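Giving Up the Second Car

12/8/20

We sold the second car in May. I said I would write something once we had lived without it for a while, and a few people have asked, so I'm finally doing it.

The car was a gray hatchback with a bad clutch. It sat in front of the house most of the week. I used it to get to the office in Sadberg, and when the office closed I stopped using it at all. The battery died twice from sitting. After the second time I called Evaristo Palumbo, who has fixed our cars for years, and he told me what the clutch would cost. I put the car up for sale that night.

It went to a student from Troltbridge who wanted to learn on something cheap. She drove it away with the clutch slipping. I had told her about it and knocked the price down, so I don't feel bad.

The money part is simple. Insurance was the big one, then the registration, then the repairs I kept putting off. I had been thinking of the car as free because it was paid off. When I went through the bank statements I saw that it was costing us something every month, even the months it never moved.

The harder part is planning. My wife has the remaining car on her work days, and she works odd hours. We keep a paper calendar on the fridge and whoever writes on it first gets the car. We had a couple of arguments early on about dentist appointments. Now I book mine for her days off and it's fine.

For groceries I walk. The store is up the hill on Giraldo Street, and I go more often and buy less each time. I bought a folding cart with two wheels, and one of them squeaks. Flour, milk and cat litter still wait for the car. Bread and pastries I can carry in one hand, so we eat more of those than we used to.

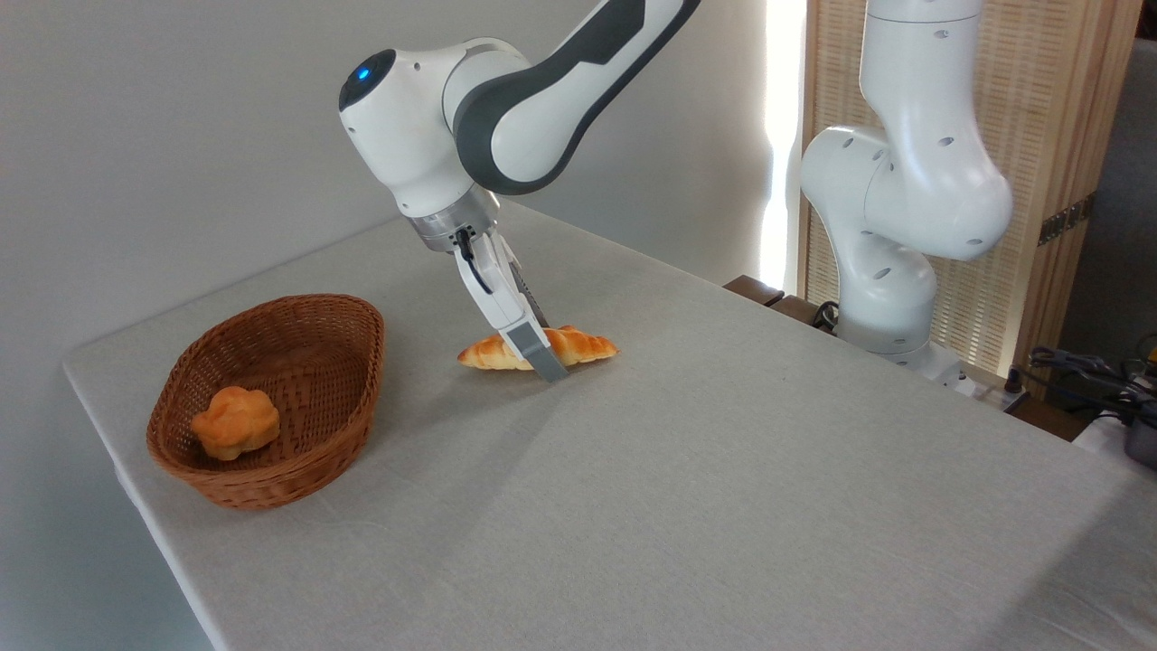
Pastry on the table.

The bus is a mixed bag. The number 3 goes straight downtown and I have no complaints about it. Getting to my brother's place in Zalleck means a transfer at the library, and the two buses are not timed to meet. I have stood at that stop in the rain long enough to read every notice on the board. I bring a book now, and a better coat.

Naledi Jacobs down the street offered to let us borrow her truck when we need it. We've used it for a mattress and a load of mulch. I fill the tank when I bring it back and she says I don't have to.

Would I do it again? Yes, but I'd have done it before the battery died and gotten a better price. If my office opens up again I'll have to think it over, as there's no bus to Sadberg before seven. Evaristo says he'll keep an eye out for something small with a good clutch. I told him not to look too hard yet.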